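**发件人：** 老许
**收件人：** 家藏书讨论组
**日期：** 23/03/2023
**主题：** Re: Re: 两年没翻就送走？（兼谈书架靠墙）

各位好：

先把 Diệp Lại 上一封信引在前面，省得后来的人去翻归档。我只删了问候和关于邮费的那段，其余一字未动。

> 我按 Denley 法整理了一个冬天，现在可以汇报结果了。规则你们都知道：家里藏书定一个上限，我定的是 1000 册；每本书背后夹一张纸条，翻过就把纸条抽掉；满 2 年纸条还在，书就走。走法不限，送人、卖掉、捐掉都行。
>
> 目录我用 Cavar 录的，扫条码很快，没条码的手打。录完是 748 册，比上限低一大截，说明这个方法有效。我现在每次进书房都觉得松了一口气，找书也快了，以前要找半天的书，现在伸手就有。
>
> 另外两点经验：一是矮书架比高书架好，高的上面几层根本没人看；二是书架后面的墙最好素一点，花墙纸会让人分心，书脊本来就够花的了。我打算把书房的旧墙纸全撕了刷白。
>
> 建议讨论组把 Denley 法写进置顶的入门帖，新人来了先照着做一遍，再谈买书。
>
> Diệp Lại

我反对写进入门帖。下面分开说，有几处可能说得重，对事。

## 一、748 册说明了什么

先说那个数。信里讲“录完是 748 册，比上限低一大截，说明这个方法有效”。这句话我读了好几遍，没读出因果。开始之前有多少册，信里没有。纸条要夹满两年才作数，而你整理了一个冬天，按规则一本书都还没到期。那么少掉的书是怎么少掉的？如果是边录边扔，扔的依据就跟纸条没有关系，是当时的心情。如果一本都没少，那你本来就只有这么多，上限定在一千，等于给一个不胖的人定了一条宽裤子，穿上当然松快。

我没有挑刺的意思（好吧，有一点）。这类方法的介绍文章都有同一个毛病：把“动手收拾了一遍”带来的好处全记在方法头上。任何人花一个冬天把书一本本拿下来，擦灰，录目录，再放回去，找书都会变快。按颜色排也会变快，按出版社排也会变快，按买来的先后排，只要是你自己亲手排的，头三个月都会快。要看方法好不好，得看第三年，看你生过一场病、搬过一次家、又接手了亲戚的两箱书之后，它还转不转得动。

Denley 那本小册子我借来看过。前半本讲作者自己的书房，后半本讲怎么挑纸条。关于两年这个期限从何而来，我没有找到一句解释。为什么不是一年，不是五年？我猜是因为两年听上去既不狠心也不拖拉。这样定规矩当然可以，自家的事嘛，但拿来当入门帖就得有人能回答新人的提问。

## 二、“翻过”算什么

纸条法的前提是：一本书有没有用，看它有没有被翻。可我们这个组里的人，买书的理由五花八门，有一大类书本来就不是为了翻的。

字典我两年里未必翻一次，真要查某个僻字的时候，网上查到的解释抄来抄去都是同一句错的，那一次就够了。地方志更是这样。我手头有一套县志，从买来到现在用过的次数一只手数得过来，每一次都是别处查不到。照规则它早该走了，走了以后我去哪儿找？

还有父母留下的书。我父亲有一本农药手册，书页都脆了，里头讲的药多半已经禁用，论用处是零。我不翻它，是因为一翻就掉渣。纸条夹在里面，到期了，谁去执行？我看执行的人得先坐下来喝杯茶想一想，规则就在喝茶的时候失效了。Denley 的小册子里给这种情况留了一个“例外格”，说每人可以有一格书架不受规则管。我问过几位照做的朋友，例外格后来都变成了例外柜。

反过来，常翻的书也未必值得留。我翻得最勤的是一本旧旅行指南，原因是它放在电水壶旁边，等水开的时候手闲。它的纸条第一天就会被抽掉，于是它安全了，县志危险了。

所以我说，纸条量的是“顺手”，跟“值得”隔着很远。

## 三、关于 Cavar

目录软件我支持用，随便哪一种都行，但有几件事新人应该先知道。

Cavar 扫条码确实快，可扫出来的是别人录的数据。我试着录了一柜，译者漏掉的有，把丛书名当书名的有，上下册并成一条的也有。并成一条的最麻烦：你以为有一本，其实有两本，或者倒过来。Diệp Lại 你那个 748，是按条目算还是按册算？如果有几套多卷本，这两个数能差出不少。你要拿它跟上限比，先得说清楚单位。

没条码的书要手打，手打的人会累，累了就会少打。我自己录到后来，凡是线装影印、油印小册子、夹在大开本里的单页，统统留到“下次”。结果目录里最齐全的是最容易再买到的书，最缺的是丢了就没有的。一份目录要是这个样子，拿来判断书的去留就很危险，目录里没有的书，容易被当成杂纸一起清出去。

我的做法笨一些：先给没条码的书做卡片，一天做几张，做完再碰有条码的。卡片上写三样，书名、放在哪、从哪来。最后一样软件里一般没有位置，可是过些年你会发现自己只想看这一样。

还有导出。谁用 Cavar 的，请现在就去导一份出来，拿记事本打开看看中文是不是好的。我导过一次，书名全在，作者栏变成了一串问号。写信去问，回信很客气，没有下文。

## 四、矮书架与素墙

这部分我本来不想谈，可信里把它们和规则并在一起讲，好像也是经验总结，那就顺便问几句。

“高的上面几层根本没人看”，这要看谁家。我个子不高，上面几层放的是成套的、不常用的、分量轻的，要用的时候搬凳子。搬凳子本身是个好处，它让我想清楚到底要不要那一本。矮书架的毛病则很少有人提：最下面一层离地太近，扫地溅水，猫要蹭，小孩要掏，潮气先从那里上来。我在 Drarkport 住过的那间屋子，梅雨天地面返潮，矮架最底下一排的书脊一半发软。后来我把底下那层空出来放鞋盒，等于白少了一层。高矮之争，归根到底要看你家的地干不干，光线从哪边来，跟某个方法没有关系。

至于花墙纸让人分心，我更不信。墙纸这东西，贴上去头一个礼拜你天天看它，一个月以后就看不见了，要等客人来了说一句“哟，这花真密”，你才想起来家里有花。书架一靠上去，露出来的也就是上沿和两侧那一点。真正让人分心的是手机。为了专心把一面好好的旧墙纸撕掉刷白，我觉得可惜，何况撕墙纸的灰全落在书顶上，那种细灰刷不净，只能一本一本拿出去拍。

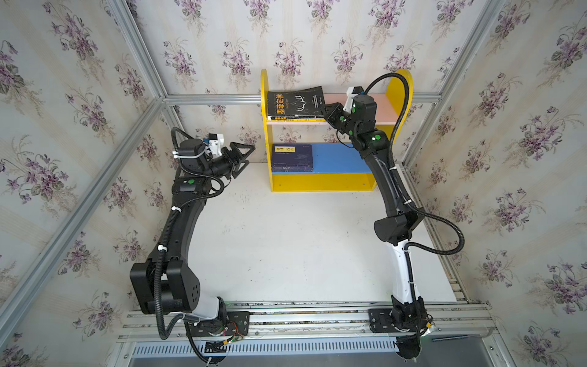 要撕也行，请先把书搬空，门缝拿湿毛巾堵上，撕完隔几天再搬回来。旧墙皮底下常常是潮的，胶一揭开，水汽全出来，这时候急着把书靠上去，霉斑就是这么来的。我吃过这个亏，半架子平装书的封底粘在一起，撕开以后像被狗舔过。刷白的漆味也别小看，纸吸味，有的书到现在打开还有股子甜腥。

倒是有一件事，比墙纸花不花要紧得多，就是书架跟墙之间要留缝。留一指宽足够，让空气走得过去。外墙那一面尤其要留。Denley 的小册子里插图画得漂亮，书架一律顶死在墙上，我看画图的人大概住在很干的地方。

## 五、送走的书到哪儿去了

这是我最不放心的一处。“走法不限”四个字写得轻巧，好像书出了门就归了好人家。

我跟旧书商 Yüksel 打交道有些年头了。他收书看三样：品相，是不是成套，有没有人最近问过。照纸条法清出来的书，往往一样都不占。成套的被拆散了，因为只有第三卷的纸条被抽掉过，一二四卷到期；品相好的是没看过的新书，而没看过的新书他库里堆得比门还高。他跟我说，这两年上门的箱子多了，里头能上架的反倒少，他一般挑几本，其余请你自己带回去。大部分人不肯带，就放在他门口。放在门口的东西下了雨就是废纸。

捐给学校和图书馆也一样。馆里有馆里的采访标准，收来要查重、要加工、要占架，很多地方已经写明不收散书。你送过去，他们不好意思当面推，转手还是得处理。我觉得讨论组里既然都是爱书的人，谈清理的时候就该把后半截也谈完，别到“书离开了我家”为止就鼓掌。

另外说一桩我自己的事。前几年我也跟风清过一次，没用纸条，用的是一个更粗的办法，凡是买了两本的走一本，凡是“以后再说”的全走。清完很痛快。当年夏天，六月（June）里头，有人来问我借一本讲榫卯的小册子，我明明记得有，翻遍了没有，后来在二手网站上看到一本，扉页上盖着我自己的章。我把它买回来了，价钱是当初的几倍。卖家的描述写着“前主人保存良好”。

## 六、那入门帖该写什么

光反对不像话，我也提一点。新人来了，最常问的是两个问题：书多了放不下怎么办，找不着怎么办。我建议就老老实实回答这两个，别套一个现成的名字。

放不下，先量墙。很多人说放不下，其实是书架隔板间距太大，一层上面空着半尺。把隔板挪一挪，常常能多出一整层来。板子太长会弯，中间加个撑，不用买新的。挪完还是放不下，再看有没有两本一样的，有没有早就看不懂也不想看懂的技术手册（软件手册尤其可以放心走，版本过了就过了）。到这一步多半已经够了。

找不着，先定大类，大类别多，多了自己都记不住。大类里面不要管顺序，先这样过半年。半年里你老是伸错手的地方，就是该调整的地方。目录可以做可以不做，要做就从最难再得的那批做起，理由前面讲过。

上限要不要定？我看各人随意。定在 1000 也好，定在一屋子也好，那是你跟家里人商量的事，跟读书没多大关系。我只反对把它写成“先照着做一遍，再谈买书”。人刚开始对书有兴趣，正是乱买的时候，乱买两年，自己就知道喜欢什么了。这个阶段叫他夹纸条、数册数，兴趣先没了。

Diệp Lại，你要是愿意，过两年再给大家写一封，到那时候纸条才真的到期，我是真想看。请把开始时的册数、送走的册数、后来又买回来的册数都记下来，包括后悔了的。要是数字站得住，我第一个赞成改入门帖，这封信也随你贴在旁边让人笑话。

几件杂事：

- 有谁手里有 Denley 小册子的后印本？我借的是初版，听说后来改过“例外格”那一节，想对一下。
- 用 Cavar 导出碰到作者栏变问号的，请回信说一声是从哪个版本导的，别只说“我也是”。
- Yüksel 托我转告，他那边近期不收散卷，成套的先发书脊照片，别直接拉箱子过去。
- 上回谁问樟脑丸能不能直接放在书架上：别放，化了会留印子，装小布袋挂在柜门里侧。

回信请把不相干的引文删掉，归档里已经有好几封是一句话底下拖着三屏旧信的。

老许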